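Tramesach library opens phone line for residents without internet

Last updated: 23 April 2020

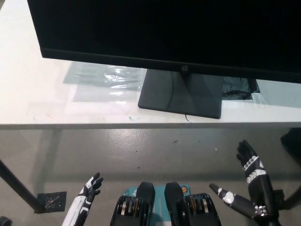
Residents of Tramesach who cannot get online at home will be able to ring the town library for help with forms, bill payments and council notices while the building stays closed to the public.

The line is open on weekday mornings and is answered by two members of library staff working from home. Callers can ask for a form to be filled in over the phone and posted to them for signing, or have a page from the council website printed and sent out free of charge. Each caller may ask for up to 20 sheets a week.

The library shut its doors in March. Before then its public computers were used for some 1000 sessions a month, many of them by people applying for work or renewing bus passes.

"We had regulars who came in every day and we lost touch with most of them overnight," said Elvira Alvarado, the branch manager. "Some have a phone with no data on it. Some have nothing at all."

The postage is being paid for by Leemans, the stationery firm on Silska Road, which has also given envelopes and paper. The council has agreed to cover the cost of calls for the first two months.

Staff cannot take bank details over the phone. Anyone who needs to make a payment will be told where it can be made in person, or put through to the company concerned.

Alfredo Bañez, who lives in the Plamamside flats, used the line this week to apply for a council tax reduction. He said the call took less than half an hour and the form came two days later.

Books on loan do not need to be returned until the library reopens, and no fines will be charged. The number for the phone line is on the library door and on posters in the chemist and the post office.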